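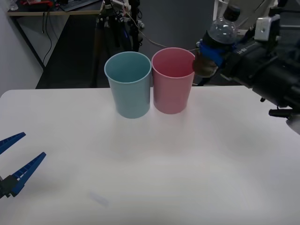 *Blue cup, pink cup and the clear bottle.*

**seraina_sutter** wrote:

I'm after opinions on plain plastic tumblers for a shared table. We have one blue and one pink, same shape, and I need to order more for the tea corner before May. Pekel do a box of 60 in mixed colours, Skanulau do a smaller box with one colour only.

My questions are whether colours are worth having, and whether tall cups like these get knocked over more than short ones. The table is white and it gets used for all sorts, so I'd like something that's easy to spot.

**KGoodwin** wrote:

Get the mixed colours. We had all white ones at the allotment hut and people left them everywhere and then took a clean one, as they couldn't tell which was theirs. With colours you remember you had the blue.

As for height, tall is fine if the base is a decent width. Yours get narrower towards the bottom, so I'd keep them to the back of the table and not fill them to the top.

**hauser54** wrote:

I don't agree about colours. Pale plastic marks with tea whatever colour it is, and pink is the worst for it. After a few months ours looked dirty even straight out of the bowl. Buy glass, or dark plastic if it has to be plastic.
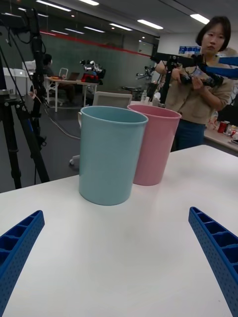 ### Re: Glass or plastic?

**seraina_sutter** wrote:

Glass is out. It's a hard floor and there are always people moving about, so I don't want to be sweeping up. Dark plastic I hadn't thought of. Do Goltura still make the green ones?

**hauser54** wrote:

They did last time I looked. Mine have been washed hundreds of times and they look the same as when they came.

**KGoodwin** wrote:

Dark cups hide the stains, they don't stop them. I'd sooner see the tea mark and scrub it off. Bicarb on a damp cloth, leave it ten minutes, rinse. My pink one came up fine.

What's in the little bottle, by the way? If it lives on the same table as the cups I'd put a label on it.
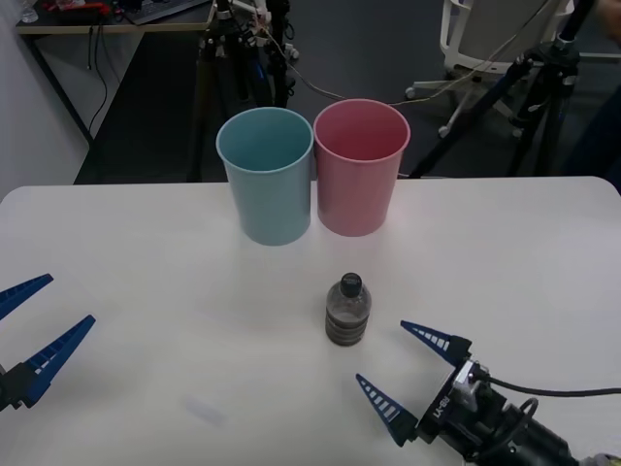 *Bottle at the front, cups behind it.*

**seraina_sutter** wrote:

No label yet, you're right. I'll do one. It doesn't get drunk from, so I'd like it to have its own place away from the cups.

**mapleroad2146** wrote:

A small tray would sort that. Bottle on the tray, cups off it. Also leave the cups side by side and don't push one inside the other. Tapered ones stick if they go away damp, and then you're there with hot water trying to get them apart.
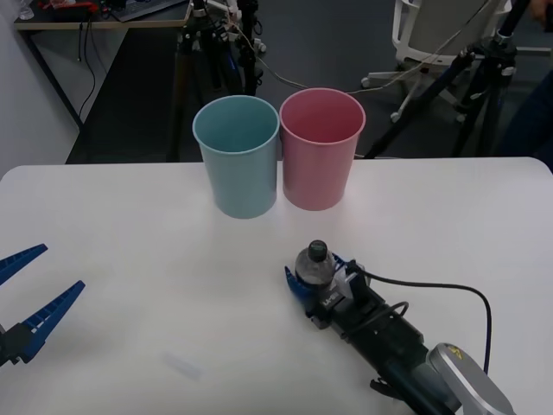 If you end up with the big box you will have to stack some of them, so dry them first and put a bit of kitchen paper between each.

**hauser54** wrote:

Kitchen paper between cups is a waste of kitchen paper. Stand them upside down on a rack overnight and stack them in the morning.

**mapleroad2146** wrote:

Not everyone has room for a rack.

**seraina_sutter** wrote:

We could fit a rack by the sink. I'm going to get the mixed box from Pekel and try the bicarb on the first one that marks. Keith, was that a level spoonful or just a sprinkle?

**KGoodwin** wrote:

A sprinkle. Rinse it twice or you'll taste it.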